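Briem desk cell: setup and upkeep notes

Last tidied up Saturday, August 16, 2025

Hello! If you've pulled this folder you've got the Briem recordings, and you probably want to know how the arm was set up before you trust a single number in them. I look after the cell. Duygu Şimşekoğlu wrote the loader, so questions about file formats go to her (she's quicker than me anyway).

What's in the folder

There are 622 episodes in the main split and 63 in the held-out one. Every episode is one attempt at taking something out of a bin or putting something back in. Failed attempts are kept and marked as failed in the notes column. Please don't filter them out and then tell me the arm is brilliant!

Where the arm lives

It's bolted to the right-hand end of an ordinary desk, and the desk is used as a desk the rest of the time. Kaan wanted a proper bench with an enclosure, I wanted things the gripper would meet in real life, and I won that one. The bin goes in the middle, long side facing the front edge, and gets filled with whatever is lying about.

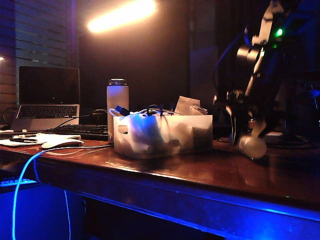
Lighting is whatever the room happened to be doing. We never fixed it between sessions, so expect some very blue episodes and a few where the ceiling light blows out the top of the picture. If your model hates that, the brightness column will help you sort them.

Starting up

Clear the sweep first, by hand, right back to the base. Power on, wait for the green light near the top of the arm, then run the homing script. If it stops short of home, switch off, straighten the cables at the base and try again. Nine times out of ten it's a cable.

Looking after it

I wipe the gripper before each session and check the base bolts every Monday. The wrist joint gets re-zeroed after every 700 cycles — Barış did the first one and his notes are in wrist.txt, swearing included.

Known trouble

Episode 328 has a jump in the wrist angle halfway through. That was a loose connector, since replaced, and I've left the episode in so you can test your checks on it. Everything recorded in December used the old gripper pads, which slip on smooth plastic. The new pads grip much better but wear faster, so look at the pads column before comparing the two.

Still to do: a spare wrist cable, and a better strain relief at the base. Ravindra has the drawings for that.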